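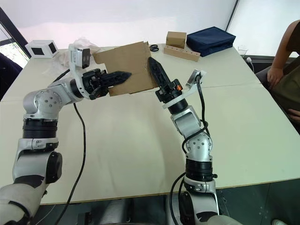
Can a two-arm setup at home handle cardboard without crushing it?

Most of them can, once the grip force is turned well down and both arms hold the sheet by its edges. Start with a flat piece before you try a box.

The tips below come from the shared workshop, where Razia Siddiqui and I have been building a box-folding table since June. They should carry over to most small arms with two-finger grippers.

1. Cables first

Leave a loop of slack at each wrist and run the rest down the outside of the arm. Move every joint to its limit by hand with the power off and watch the loop. Ours snagged at the elbow until we moved one tie up a little. Hook-and-loop ties are easier to shift than zip ties.

2. Grip the flap near a crease

A flap is stiff close to the fold and floppy at the free edge. Bring the finger in slowly and let it touch before you close. If the corrugated edge starts to flatten, back off the force and try again. Jahangir Chowdhury sets his by squeezing a scrap and looking for a dent, and that works as well as any gauge we have.

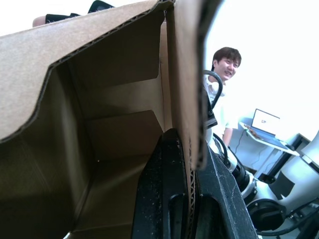 Gripper finger against an upright flap.

Wipe the fingers with a barely damp cloth at the end of the day. Cardboard sheds a fine dust and the grip gets slick.

3. Give each arm one job

Let one arm hold the box and keep still. The other one works the flap. When both arms try to correct at once, they pull against each other and the box twists. We lost most of a Thursday to this before we locked the holding arm in software.

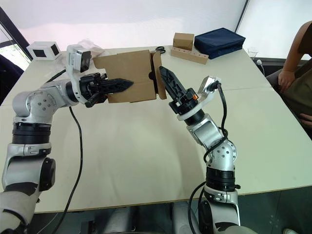 4. Check the wrist cameras

Tighten the camera bracket before each session. A bracket that slips even a little will put the finger beside the flap. Put a pencil mark across the bracket and the wrist so you can spot a shift without measuring.

Strong daylight from a window washes out plain cardboard. Draw a curtain or work later in the day.
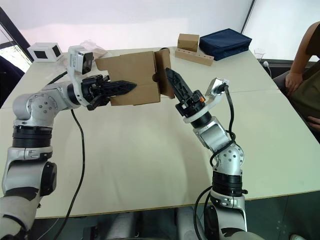
5. Save your settings

Write down the grip force and speed for each kind of box. We keep ours in a notebook under the bench, with a scrap of the cardboard taped to the page. Thin mailer stock needs its own page. So does anything that has been stored in a damp garage, and Razia now throws those boxes out.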